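Uta Kitchen Garden Project
Progress report, second quarter
Prepared by Su-chen Kong for the Menzies Fund

Planting and harvest

The taro beds at the Rillell site are fully planted. We put in 27 rows, the number in the original plan. Growth was slow through April, then picked up once the nights got warmer. Leaves and stems are being picked now. The corms will stay in the ground until November.

Taro leaves have to be cooked thoroughly before eating, and we put this on every recipe card that goes out with the produce. The cards are printed in English and Mandarin. A Tagalog version is being checked.

Water spinach did better than planned and we cut it twice. Bitter melon did poorly. Two of the trellises came down in wind and the vines did not recover. We have replanted with seed from Basus and set the posts deeper.

Cooking sessions

We held 11 cooking sessions this quarter, all at the Rillell kitchen. The most popular was taro leaves simmered in coconut milk. People asked for more on pickling and drying, so the next set of sessions will cover mustard greens and dried long beans. 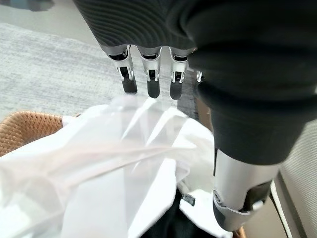 Budget

Spending is within the approved amount. Seed and compost cost less than expected. Lumber for the trellises cost more, and we moved money from the printing line to cover it. No change to the total is requested.

Next quarter

Finish the drip line on the lower beds. Start the pickling sessions. Save seed from the long beans. We would also like to talk with the Fund about a second sink for the kitchen, as washing greens holds up every session. A quote from the plumber will follow with the next report.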